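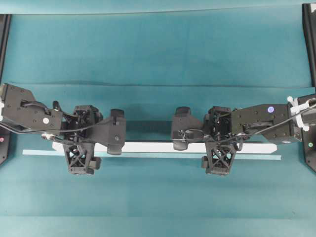

Week 5 handout: cables, ties and getting two arms to share a bench

Hi again, and welcome to the messy part! Last Wednesday we finished bolting down the second arm, so the Skokham bench finally has a matching pair. I promised to write up what I said while everyone was crawling under the table looking for screws, so this is that.

First, cable slack. The gray cable has to reach the gripper with the wrist turned all the way, both directions. Turn it by hand with the power off and watch the cable the whole time. If it goes tight, undo the tie and give it more. I like fat white ties at the outer joint (the skinny ones dig in), and I leave a lazy dip under the link before the cable climbs onto the gripper body. My first build at home had a beautiful straight run that yanked its own connector out in 9 minutes – I was so proud of it, too.

Second, stickers. Every arm gets colored dots, and you write the colors in the bench log. Left and right look almost the same once you're tired, and the Plonus software will happily let you send one arm's numbers to the other.

Third, the gap. Bring both arms in until the grippers face each other and stop well short of touching. Save that as your home pose and call it 42, same as everybody else in the class, or the Halliday script won't find it. Then check the lattice brackets underneath. They hang lower than you think, and they'll reach the cloth before the fingers do if you drop the wrist too far.

The strips on the cloth are for practice. Start with the wide white one. Leave the thin one alone until you can bring both grippers down over the wide one without dragging the fabric. Wrinkles mean you're too low, so come up a touch, smooth the cloth out and go again.

For next time: run the homing routine 5 times, write down where each wrist ends up, and bring your Osen driver board if you took it home. Small screwdrivers too, please – we're always short!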